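Seasonal Visitor Hosts Wanted at Rerthorpe House and Gardens

Spring comes early to our corner of the valley, and with it come the visitors: school groups, retired couples with picnic blankets, families who only meant to stop for gas and ended up staying all afternoon. We love every one of them, and we need a few more friendly faces to help us look after them from February through the end of the season.

Rerthorpe is a lakeside house with a walled garden, a small boat landing and a tea room that people drive a long way for (it's the lemon cake). Last year we welcomed about 683 visitors on our busiest weekend, and if you've ever tried to find parking for a crowd like that, you'll understand why we put patience near the top of our list. The house is run by Mirnura, a little company that also looks after the ferry landing across the water.

As a host you'll lead the house tour, which lasts an hour, and the shorter garden walk. You'll also take your turn at the ticket window, hand out maps, point people to the restrooms more often than you'd believe, and answer questions about where to eat in town. You don't need to know any history before you start. Nuria Manzano, our head guide, will walk you through the whole house, and she has a wonderful way of making the dates stick.

On quieter days there's other work to share out. Some hosts help in the gift shop, some water the pots by the front steps, and if you're handy with computers, Saeed Babaei in the back office would be very glad to meet you! He looks after our ticketing system and the audio tour, and he could use a second pair of hands on weekday mornings. 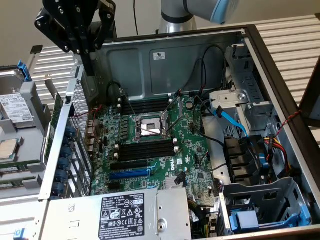
Dell motherboard in an open tower, with the CPU socket empty.

Hours are up to 30 a week in high season and fewer in February. We're open every day except Tuesday, and we ask each host to work at least 2 weekends a month. The day starts at 9 a.m. with coffee in the old kitchen, and please do come for the coffee, as that's when the day's tours get handed out.

Pay is hourly, with paid training. You'll also get lunch from the tea room, free ferry rides on your days off and guest passes for family and friends.

You should be comfortable on your feet, happy talking to strangers and all right with stairs (there are 100 of them up to the lookout, though you won't climb it on every tour). A second language is a real plus. Students, retirees and people coming back to work after a long break are all very welcome.

To apply, send a short letter to Soledad Hutchins at the Rerthorpe visitor office, or drop it off at the ticket window. Tell us a bit about yourself and about a place you've enjoyed showing to somebody else. Please mention which days you can work and whether you'd like to help Saeed.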